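Nusus Opens Its Robot Lab to Visitors, Shows Kitchen Tasks in Simulation

24 January 2022
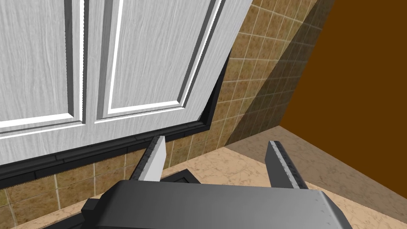
Nusus held its winter open day at the company's Trilum site, where 145 visitors watched the home robotics team at work and had a chance to ask questions. Guests came from local schools, equipment suppliers and two housing associations.

The main demonstration dealt with kitchen work in simulation. Staff ran Nautiyal, the control software Nusus has been developing for robot arms, in a set of computer-generated kitchens. The program practices reaching for items on a counter, working close to walls and moving under hanging cabinets. Visitors followed the sessions on a large screen from the point of view of the gripper.

Each group of 30 spent time with the simulation team before moving on to the workshop. The groups saw 4 kitchen layouts. Operators restarted tasks on request and changed the starting position of the arm between runs.

"People wanted to know why we spend so much time on a simulated counter," said Augustina Boateng, who leads the demonstration program at Nusus. "We can try a reach again and again, change one thing, and look at what the arm did. We had good questions about corners and tight spaces, and we wrote them down."

Nusus keeps a library of 2000 recorded simulation runs at Trilum. Engineers use it to compare new versions of Nautiyal with older ones. The next version, named Nirnus, will add drawers and hinged doors to the practice tasks.

A second open day is planned for July. Schools and groups that would like to attend can ask for a place through the visitor desk at Trilum. Admission is free, and children must come with an adult.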